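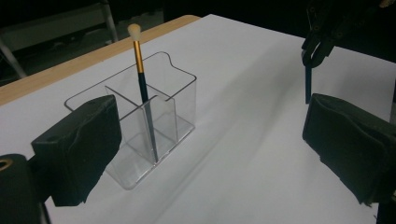 Plemano opens orders for hand-held gripper pair

Saturday, June 27, 2020

Plemano has opened orders for the Ukton, a pair of hand-held grippers used to record two-handed table work for robot training. The kit was shown earlier this year as a single unit. The version now on sale is a matched pair, and Plemano says the single will not be sold separately.

The operator holds one gripper in each hand and does the task directly, with no robot arm in the room. The jaws are the same as those on Plemano's arm-mounted gripper, so a recording made by hand can be replayed on the arm without converting between finger shapes. Buyers who use another maker's arm will need an adapter plate, which is listed as an extra.

Each unit is black and has rubbery pads on the inner faces of the fingers. The pads are a wear part. Plemano rates a set for over 410 hours of ordinary use and includes two spare sets in the case. Pads are changed with a hex key, and the jaw opening has to be zeroed again afterwards. The zeroing routine is run from the recording software and is described on page 7 of the manual.

A flat grey plate marked with black dots is mounted on top of each gripper. The dots are used for position tracking by a fixed camera over the work area. The plates must be kept clean and must stay in view of that camera for most of a recording. If a plate is lost for longer than the software's limit, the recording is flagged and the operator is asked to keep or discard it. Short gaps are filled in from the motion on either side.

Both grippers are cabled. Power and data share one lead per side, and the two leads run to a common box that sits under or behind the table. A wireless version was considered and dropped, according to the release notes, as the batteries added too much weight at the wrist. The leads supplied are long enough for a standing operator at a normal bench. Longer leads can be ordered but have not been tested with every computer on the supported list.

The task set that comes with the kit is aimed at small household goods and thin objects. One group of tasks uses chopsticks, a makeup brush and a clear acrylic organizer with divided compartments. Thin sticks are a fair test of jaw alignment, as any twist between the two fingers shows up as a stick that rolls or swings when lifted. Clear plastic is there for a different reason: depth cameras often read it badly, and Plemano wants users to find that out before they build a larger set of recordings. 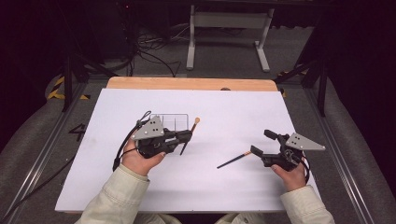
The Ukton pair in use over a white board, with a chopstick in the jaws of the left gripper.

Plemano recommends a plain, matte work surface in a light colour. Glossy tops throw reflections that can be mistaken for tracking dots. The company does not supply a table or a board, but the manual gives a drawing for a frame that carries the overhead camera.

Recordings are saved in Plemano's own format and can be exported. The export tool, called Gungate, writes video, jaw opening and hand position as separate files with shared time stamps. Gungate is free to kit owners and runs from the command line only. A version with a graphical interface is planned for November. Users who skipped the last update should note that files from the earlier single-gripper unit need to be opened and saved once in the new software before Gungate will read them.

Some limits are worth noting before ordering. The grippers measure jaw opening but not grip force, so a recording will show that the fingers closed on an object but not how hard. Two-handed tasks where the grippers cross are supported, though tracking suffers when one plate passes over the other. The units are not sealed and should be kept away from liquids. Left-handed operators can use the pair as supplied, as the two sides differ only in cable exit and dot pattern, but the sides cannot be swapped without also swapping them in the software.

Sales and service in Canada are being handled by Osman, which already looks after Plemano's arm line. Osman will hold spare pads, leads and dot plates in stock. Repairs to the jaw drive go back to Plemano. The warranty covers the grippers and the common box and excludes pads and plates.

The stock code for the pair in its case is 427. Orders are filled in the sequence received, and Osman asks labs that need more than one pair at the same site to place them on one order so that the dot patterns can be assigned without repeats. Pairs with the same pattern cannot be tracked by the same overhead camera.

Existing owners of the single unit can return it to Osman for credit against a pair. The unit must be complete, including the dot plate and lead.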